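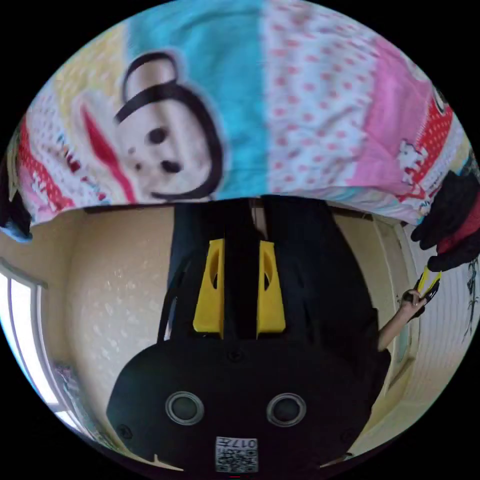

3. Work at the Folding Station

3.1 Task

Ferurent washes and returns household textiles. Printed patchwork blankets are among the harder items at the folding station. The panels differ in color and pattern, so the existing vision software, Reltach, often takes a panel border for the hem. A worker finds the hem by hand, holds a corner and lines up the lower edge before the first fold.

The company plans to move part of this work to an automatic folder. Motion data for the folder are recorded with hand-held grippers, which the folding staff use during their normal shift. Our group looked at the effect of this on the staff, not at the performance of the folder.

3.2 Method

We observed two shifts in December and interviewed 3 operators and the shift lead, Ilze Šimkus. Output figures were taken from the station log. The log holds 2067 entries for the period. Entries without an item type were removed before sorting.

3.3 Findings

Pace. The station target is 800 items per shift. Recording was counted against the same target until the second week, when blankets handled with the gripper were logged separately. Operators said the first week was the most tiring part of the project.

Grip. A gripper closes on the fabric between two fingers. Operators are used to feeling the thickness of a seam through a glove and had to judge it by eye when using the tool. Two of them reported wrist strain on large items.

Job content. Sorting and stain checks stay manual under the current plan. Folding of flat items would pass to the machine, and operators would clear jams and refold rejected pieces. Šimkus expects the station to need fewer people on the late shift. No written decision had been given to the staff when we held the interviews.

Training. The supplier, Atent, gave one session on the tool. Questions about pay grade for the new duties were passed to the office and were still open on Jan 8, 2020.

3.4 Limits

The sample is small and covers one site. Agnese Petrauskas coded all interviews alone, so agreement between coders could not be checked. Log times are entered by hand at the end of each batch.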